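Desks and storage: small-item shelving at the standing desks

The white standing desks have now been fitted with desktop shelving under the Costisard storage guidelines. Each desk gets one black wire-mesh unit with light wooden boards, placed at the back of the top and against the wall. The front half of the desktop is to be kept clear for work.
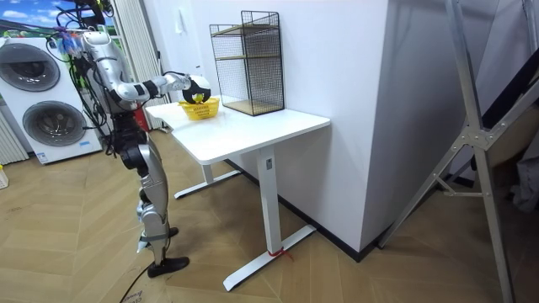
Loose items go in a basket. We settled on small perforated plastic ones because they wipe down easily and can be lifted with one hand. Food is permitted in baskets if it is whole fruit. Anything cut, wrapped or leaking belongs in the kitchen.

Maksym Derkach asked whether baskets may stay on the desktop overnight. They may not. At the end of the day the basket goes on the lower board of the shelf — empty or full — so the top can be wiped from edge to edge. 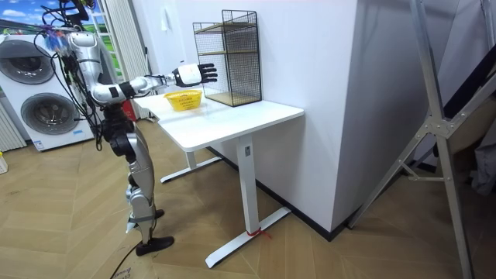
Standing desk with mesh shelf and yellow basket.

Keep the load on each board under 2 kg. Heavier items, including binders, stay in the cupboards. Check that the unit is clear of the wall before changing the desk height, and move any basket off the top first.
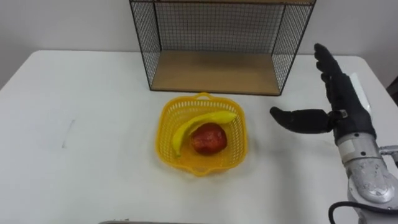
Yellow basket with a banana and a round red fruit; shelf behind.

Spare boards are held by Byung-chul Ra. Requests for a second basket go to Danylo Kravets before the December stock order. Colour cannot be specified.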